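Does an Apple a Day Keep the Doctor Away?

Reading time: 3 minutes

You have heard the saying. Your grandmother may have said it, or a poster at school. It rhymes, so it sticks in your head. But a rhyme can stick in your head and still be wrong. Let's poke at it.

First, who came up with it? An older version from Wales, printed in the 1860s, said that if you eat an apple on going to bed, you'll keep the doctor from earning his bread. Look at what's missing. There's no test and no proof. It was a saying people passed around, and later somebody made it shorter and snappier.

How would you check a thing like that? You might find a kid who eats an apple every day and never gets sick. Does that prove it? No. Maybe that kid also sleeps well, washes her hands and plays outside. Maybe she was just lucky this winter. One kid is a story, and stories are easy to find.

A better check uses a lot of people. Say you asked 3000 grown-ups what they eat and how often they see a doctor. Suppose the apple eaters went less. Now you have to ask a harder question: was it the apples? People who eat apples might also smoke less or walk more. Sorting that out is slow, fussy work, and it's why careful scientists say "maybe" so much.

So what is in an apple? Mostly water. Then sugar, some fiber, and a little vitamin C. Fiber is the part of a plant your body can't fully break down, and it helps move food along through your gut. Much of it is in the skin, so peeling an apple throws some away.
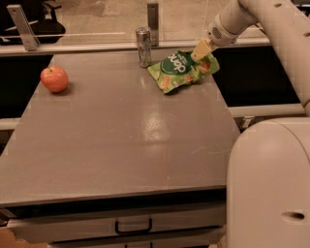

Ivars Ots wonders whether chips shouldn't count as a vegetable, given that potatoes grow in the ground. Fair question, Ivars! A potato does start out as a vegetable. Then it gets sliced thin, fried in oil and salted, and you end up with a lot more fat and salt than you began with. Be suspicious when a bag says "made with real potatoes." That tells you where the chips started. Turn the bag over and read the small print.

Do the same with drinks. Words like "natural" on the front are there to sell the can. The sugar is listed on the back or side. Check the serving size too -- some packages hold two servings, and then you have to double everything.

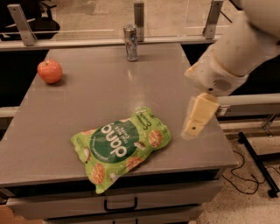
Apple, can and snack bag: three snack-time choices.

Back to the doctor. An apple is a good snack. It won't stop you from catching a cold, and it can't fix a broken arm. You still need your checkups, even if you eat 10 a day (please don't -- your stomach will complain).

Comments

Muli: my dad says green ones are healthier than red ones. is that true or is he making it up

Rastance: Ask him how he knows, Muli!

Tutau: I tried it for 8 days and got a cold on Monday.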